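Hoja de consejos domésticos para familias de atletas, editada por el Club de Atletismo Visurcombe. Revisada el 2019-05-21.

## Cuidado de las zapatillas de clavos y del material de salto

La sección de saltos recuerda a las familias que el mantenimiento del calzado corresponde a cada atleta. Las indicaciones siguientes han sido preparadas por Anca Enache, responsable de material, y sustituyen a las distribuidas en octubre.

### Zapatillas de clavos

- Retire los clavos con la llave al término de cada competición. Un clavo que permanece puesto varias semanas puede oxidarse en la rosca y resultar imposible de extraer.
- Cepille la placa en seco y pase después un paño humedecido en agua tibia con unas gotas de jabón neutro. No se admite el lavado a máquina.
- Rellene la zapatilla con papel de periódico y cámbielo a las 3 horas. No la coloque sobre el radiador - el calor despega la suela.
- Antes de montar los clavos de nuevo, aplique una cantidad mínima de vaselina en la rosca. Apriete a mano y termine con un cuarto de vuelta de llave.

### Ropa de competición

Las camisetas y mallas se lavan del revés, a 30 grados como máximo y sin suavizante. Los dorsales deben retirarse antes del lavado, junto con los imperdibles. Para las manchas de magnesio basta con sacudir la prenda en seco; el agua las extiende.

### Cinta de marcas para la carrera de impulso

Tras la jornada, los restos de adhesivo en la cinta métrica se eliminan con aceite de cocina y un paño de algodón. Déjelo actuar diez minutos y aclare. Enrolle la cinta siempre limpia y sin torsiones.

### Comida del día de prueba

Para los saltadores, Ruairí Keogh recomienda una ración de 200 g de arroz ya cocido, tomada 3 horas antes del concurso, y 300 ml de agua repartidos en 2 tomas. El arroz debe enfriarse con rapidez y conservarse en la nevera hasta la salida - nunca en el maletero. Los recipientes y cubiertos se lavan el mismo día, y los tenedores se secan con paño para evitar marcas de cal.
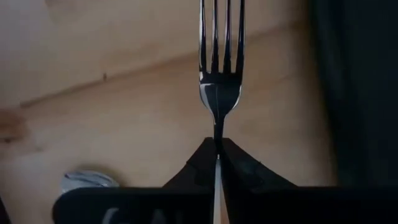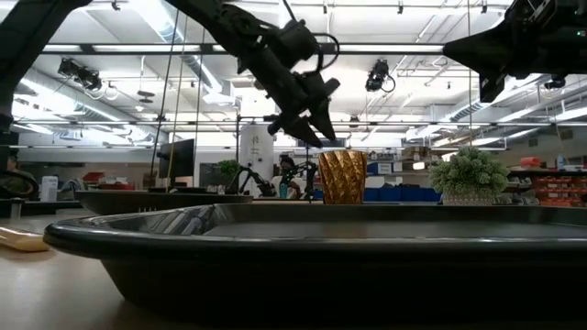
*Tenedor de color plateado (primera imagen) y bandejas negras (segunda imagen).*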